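Home | Forums | New Posts | Members | Search

Filed under: Grippers & End Effectors > Faults and Near Misses

Left finger closes when it feels like it

rhun_rowlands
Two hand-held grippers, same firmware, same Clusier motor boards. One behaves. The other closes by itself, a second or two after I let go of the trigger. In September it did this to my thumb, which is how I learned the force limit was set at 623 and the manual suggests 31. Units not given. I suspect thumbs.

We do tabletop work, books and flowers mostly, in the furnished set at Pultow.
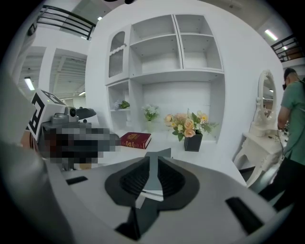 The setup at Pultow, both grippers at the table.

I've swapped the trigger and the cable. It still bites, 12 times in 1,000 cycles.

rekha_rai
Trigger line is floating. Add a pull-down and stop putting your thumb in it.

dorin.roman
Disagree. A floating line would misfire at random, and his always comes after release. That's the Mota driver replaying its last command when the bus drops.

rekha_rai
It can be random and you only notice after release – that's when the thumb is in there.

rhun_rowlands
Tried the pull-down. Still bites. Turned off replay in the driver and got one clean run. Rekha, I'm leaving your resistor in out of respect.

dorin.roman
One run isn't a fix. Turn the force down before you do another.

3 comments

N. Nogueira: Same fault at Pratosley. Ours only did it after lunch.

Yevhen Moroz: Why is 623 even a value you can type in?

rekha_rai: Still think it's the trigger line.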